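Keeping a linen cupboard in a small house

Ours is a cupboard in name only. It's the space over the hot water system, 86 cm wide, with a door that swells every April and has to be kneed open until spring. Everything below was worked out inside it.

Start with the cull

Take the lot out and put it on the bed. You will find a fitted sheet for a bed you no longer own, a beach towel with the stuffing knocked out of it and a tablecloth that came from an aunt and has been avoiding daylight ever since. Two sets per bed is plenty, plus one for guests. Towels, allow 2 each and a few spares for the dog, who will use the good ones regardless.

Old towels go in the shed or to the animal shelter (ring first, some are drowning in them). Old flannelette sheets tear beautifully into rags. Cut a nick in the hem and pull. It's very satisfying after a day of phone calls.

Shelves

Slatted shelves are better than solid ones over anything warm. If yours are solid, drill a row of holes along the back and sand the edges so they don't snag. I bought the cheap Workora hole saw for this job and it did 15 holes before it went the colour of a plum. Borrow a decent one.

Paint needs a good fortnight to harden before you stack anything on it. I gave it a weekend, and there is now a pillowcase with a stripe.

Heavy things go low, and whatever you reach for half asleep goes at chest height. The top shelf is for the electric blanket and anything you're hoping to forget. Roll electric blankets loosely, never crease them, and look over the cord before winter.

Smells

A musty cupboard is a damp cupboard, and no amount of lavender will fix it. Leave the door ajar on dry days. Check the pipe joints with a bit of toilet paper, which shows a weep long before your hand will feel it. Then, by all means, lavender. The sachets from the Plistcombe market last a year or so if you give them a squeeze now and again. Cedar balls want a rub with sandpaper once they've gone quiet.

Mothballs I won't have in the house. They work, but so does moving out.

Folding

Fold on something flat and bigger than the thing being folded. This sounds obvious until you watch a grown adult try to do a queen-size sheet against their own chin. The bed will do, or the kitchen table, wiped. Smooth the cloth out with the side of your forearm, bring the long edges together first, and then halve it until it suits the shelf. Cut a piece of stiff cardboard to your shelf depth and fold to that.
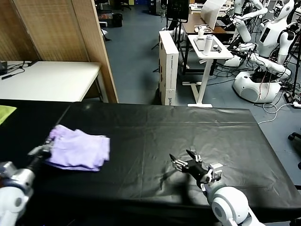

Purple cloth folded on the black plastic, yellow-green one off to the left.

Fitted sheets: tuck the corners into one another, lay the thing down, fold the elastic edges in and call it a rectangle. If it won't be a rectangle, put the whole set inside one of its own pillowcases and shut the door on it. I have done this for years and slept perfectly well.

Stack with the folded edge facing out, so you can pull one without bringing down its neighbours. Piles of 4 or 5 hold up. Anything taller leans, sulks and ends up on the hot water system.

Labels

I was against them. Then I made up the spare bed with a single sheet at eleven at night – twice in one winter – and bought a roll of cotton tape from Dramani. Laundry marker on the tape, tape stitched inside the hem: S, D or Q. Marker straight onto the sheet also works, though it does go through to the other side, as I can show you on the good white set.

Next month: the drawer under the oven, and what's living in it.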